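Reading time: 4 min

Niltitz Publishes Its Equipment Budgeting Workbook, Including the Embarrassing Columns

BRASTBERG. Niltitz, which tests small robot arms on behalf of people who would like to buy them, has released the workbook it uses to plan its own purchases. It is called Viromine, it is a spreadsheet, and it costs nothing. The company had considered charging for it and then remembered how the last two invoices it sent out were received.

Viromine is meant for labs, schools and small manufacturers buying a first or second arm. Most of them arrive with a quote for the arm and a line underneath that says "misc." Niltitz has spent several years finding out what lives in "misc." and has now given each item its own row: mounting hardware, spare fingers, cables, a power supply that fits the building's outlets, shipping in both directions, a bench that doesn't wobble, and the hours of whoever gets pulled off other work to set it all up.

"People will argue for a month over the price of the arm and then buy the table on the way home," said Hanne Laaksonen, who runs purchasing at Niltitz. "I have bought the table on the way home. It is in the workbook, under Tables, in red."

The workbook has 392 rows. Laaksonen would like it known that she asked for 70. A short version with exactly 70 rows sits on the first tab, for buyers whose finance office closes at noon on Wednesday.

A new section in this release covers task props, the things an arm picks up and puts down while its owners decide whether it was money well spent. Niltitz does much of its tabletop work at a play kitchen, and the props tab is built on that experience. It asks buyers to list every loose object a task needs, how many spares to keep, and who is allowed to order more without a signature. The last of these took longest to agree on.
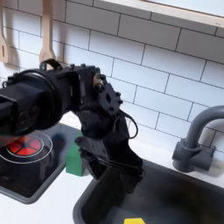 Sink, stove and a toy block: the tabletop work that the props tab is there to budget for. 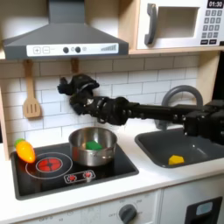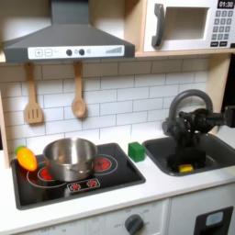

What should a first-time buyer put in the budget besides the arm?

Start with the fixture it will stand on, the end-of-arm tooling, one full set of spare wear parts, and paid time for setup. Then add freight, training for at least two people, and a sum for repairs in the first year. If the total looks uncomfortable, buy a smaller arm and keep the other lines.

Viromine also does something its authors found harder to sell internally, and compares the plan with what was spent. Niltitz has filled in this tab with its own numbers from its most recent bench. The line for cables and connectors was budgeted at $392 and closed at $1,606. The company offers no defense. A note in the cell reads "see Ulla."

Ulla Kemppainen manages the test floor. "I was asked what cable we needed, and I answered for the arm standing still," she said. "Then we wanted it to reach things. The longer cable needed a different connector, the connector needed a tool, and the tool came from a supplier with a minimum order. We are very well supplied with connectors now, if anyone is short."

The planning tab takes a purchase from first quote to first useful day of work and puts the waiting in plain sight. Buyers enter the delivery date they were promised and the one they privately believe. The sheet plans by the second. Testers at Vuorinen, a packaging firm that tried an early copy, asked whether the private column could be hidden before the file went to the vendor. It can, and the button is larger than it needs to be.

There is no return-on-investment calculator. Early drafts had one, and it approved everything, including a second coffee machine entered by accident. Niltitz plans to bring it back once it has learned to say no.

Viromine is available now from the Niltitz office in Brastberg and will be updated in December, when the company closes its books and expects to have fresh material. Corrections are welcome, particularly from buyers who have found a row 393.

About Niltitz

Niltitz evaluates tabletop robot arms and grippers for organizations planning to buy them. It sells no arms, takes no commission on them, and will part with connectors at cost.

Press contact: Hanne Laaksonen, Purchasing, Niltitz, Brastberg. Mornings are best.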